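Bring back the slider

Everything is a touchscreen now and I'm tired of it. My stove, my thermostat, teh car. Give me a knob on a track with 1 to 5 printed next to it. Done. You know where you are. 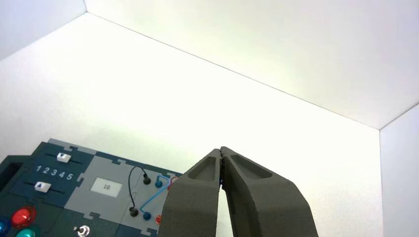
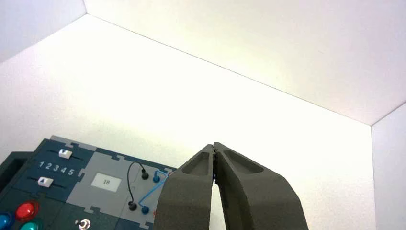
My old Heston fan had one. Lasted 20 years. The new one has an app, 157 settings, I use two. Maybe.

People say it's nostalgia. No. Thumbs like an edge to push on. And you can set it half asleep, wich is when I need a fan.

Akosua Kwofie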